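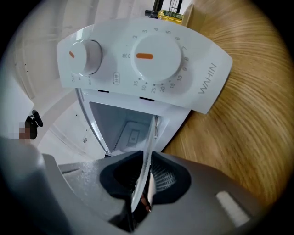

Chapter 14
Turning

January
By Apostolos Katsaros

The old water wheel at Plodesthorpe makes three turns a minute when the sluice is fully open. A visitor standing beside it can follow a single paddle all the way around without moving anything but the eyes. It comes up out of the tailrace, passes over the top, goes down into the water again, and twenty seconds later it is back where it began.

Up to now we have described motion along a line. We said how far an object had gone, how fast it was going, and how quickly its speed was changing. Those ideas work well for a cart on a track or a stone dropped from a bridge. They are awkward for the wheel. The axle goes nowhere at all. A bolt near the axle moves slowly, and a paddle on the rim moves much faster, yet both belong to the same solid object and both finish a turn at the same moment. If we ask "How fast is the wheel moving?" there is no single answer in meters per second.

There is a single answer if we ask how fast it is turning. Every part of the wheel sweeps through the same angle in the same time. This quantity is called angular speed, and most of the chapter is built on it. For the Plodesthorpe wheel we can give it as three turns per minute, or as 18 degrees per second, or as 0.31 radians per second. The radian will be explained in the first section. You will need it because many of the formulas that follow are simple only when angles are measured that way.
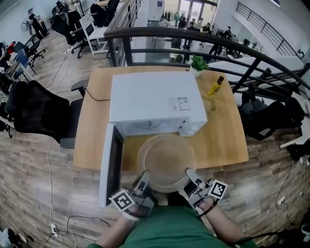
Figure 14.1. The glass turntable plate of a microwave oven, held by its rim. When such a plate turns, every point on it has the same angular speed.

Starting and stopping

A wheel at rest does not begin to turn by itself, and a turning wheel does not stop by itself. Something has to act on it. With straight-line motion we called that something a force. With turning, the force alone does not tell us enough. Push on a door close to the hinge and it hardly moves. Push just as hard at the outer edge and it swings easily. The distance between the push and the hinge matters, and so does the direction of the push. The quantity that takes account of all this is torque.

The stopping of a heavy wheel can take a long time. The pumping station at Livow has a cast-iron flywheel with a mass of 1,694 kilograms. In a test after the bearings were replaced, the drive was disconnected at full speed and the wheel was left to run down with only friction and the air to slow it. It came to rest after 251 seconds. We will return to this test in the problems at the end of the chapter, where you will use it to find the torque due to friction. 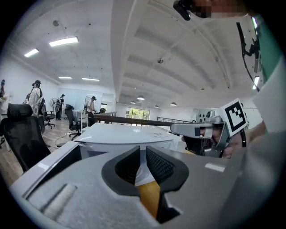 How hard an object is to set turning depends on its mass, and also on where that mass lies. Two wheels can balance each other exactly on a scale and still behave differently on an axle. The one with its mass gathered near the rim will be slower to start and slower to stop. The axis we choose matters as well. Take a long wooden rod such as the brown one running level above the desk. Rolled about its own length, it has all its material close to the axis, and a twist of the fingers is enough. Swung about its middle, so that the ends trade places, it has much of its material far from the axis and resists the change much more. The rod and its mass are the same in both cases. What differs is the moment of inertia, the name we give to an object's resistance to a change in its turning.

Before you begin

You should be able to find the circumference of a circle from its radius, and you should be comfortable with Newton's second law as given in Chapter 4. Review the section on kinetic energy too, as we will need it when we reach the flywheel.

Try the following before reading on. Open a heavy book to the middle and lay it flat. Close one cover using a single finger at the outer edge, then again with the finger close to the spine. Write down which was easier and keep the note. You will be asked to explain it in Section 14.3.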